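Pustelley extends home chores recording to second round, window cleaning first on list

Wednesday, October 21, 2026

Pustelley, the home robot learning outfit in Narkholm, is going again. Second round of recording started this week, same idea as the first one in May: people do ordinary housework with a pair of hand-held grippers, cameras running, and the recordings go to train a robot arm that has never seen the inside of your house.

First up, windows. Roof windows in particular, which the company says got the thinnest coverage last time.

The target is 1,840 usable takes by the end of the round. A take is one job start to finish: pick up the cloth, wipe, put the cloth down. Most run under a minute. Anything dropped halfway is kept but filed seperately, as the training side wants some failures in the mix and not too many.
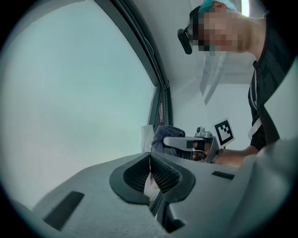
Recorders wear a head unit and work with the grippers in place of their fingers. Printed marker cards go on the tools, so the software can work out where each one is from the video. No robot in the room at all at this stage. That comes later, in the lab, when the model gets its turn on a test wall with a window in it.

Why cloths? They're a pain. A cup keeps its shape, a cloth doesn't, and a learning system that has only seen it folded one way tends to get lost when it turns up in a ball. So recorders are told to start it differently each take. Folded, bunched, hanging off one side, whatever. Same with the glass. Open window, shut window, sun, cloud, lamp on in the evening.

The first round covered 50 homes, mostly apartments, mostly kitchens. Drawers, dish racks, wiping down counters. The arm trained on it did fine with counters, according to the company's own write-up, and poorly with anything above shoulder height. On the raised jobs it finished 7 takes out of 73. Pustelley put that down to the data. Hardly anyone had been asked to reach up.

The new instruction sheet fixes that, or tries to. Half of all window takes now have to be done overhead. Both grippers in play, too, one holding the cloth and the other free to steady the sash or take over. Handing the cloth from one to the other counts as its own task and pays the same. 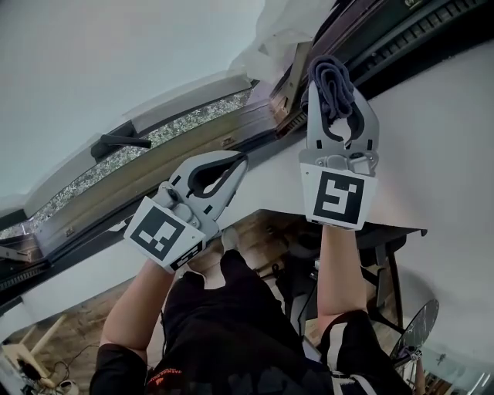

Arms get tired. The sheet says take a break after every ten minutes of overhead work, and a tired take shows up in the numbers anyway: the path of the tool gets wobbly and the checker flags it. Recorders in the first round complained about the grip angle on the tools. Kozłowski, the small workshop that makes them, has since changed the handle, and the new one is going out with this batch. Old ones are still accepted as long as the cards are flat and clean. A bent card means a lost take, and that was the biggest single cause of rejects in May.

Storage and checking is with Vellirer again. Uploads are done overnight, and recorders should hear back next day on what passed. In the spring that wait was over a week at one point, by which time people had recorded hundreds more takes with the same mistake in them. Pustelley says the backlog won't happen again. We'll see.

On privacy, faces are blurred before anyone on the training side gets the video, and papers, family pictures and screens are meant to be put away before a session. Recorders can pull any session within 14 days, no reason needed. Tenants need the okay of everyone else living there, in writing, before the kit is sent.

Still open: what happens with the data in the long run. The company has said it would like to release part of the first round for university groups to use, kitchens only, but there is no date for that and no word on the terms. The window set stays in house for now.

After windows come laundry and then beds, both two-handed, both with plenty of fabric. Bathrooms were on the draft list and got taken off, mirrors being the problem. The tracking picks up a marker and its reflection and cant always tell which is which. There's a fix in testing.

Sign-up is open to homes in Narkholm and the towns along the rail line. Homes with roof windows go to the front of the queue, any size, any make, provided they open from the inside and can be reached standing on the floor. No ladders or chairs. Pay is per accepted take, same rate as May, with a small extra for evening sessions. Kit comes by courier and goes back the same way, grippers, head unit, cards and charger. Bring your own cloth.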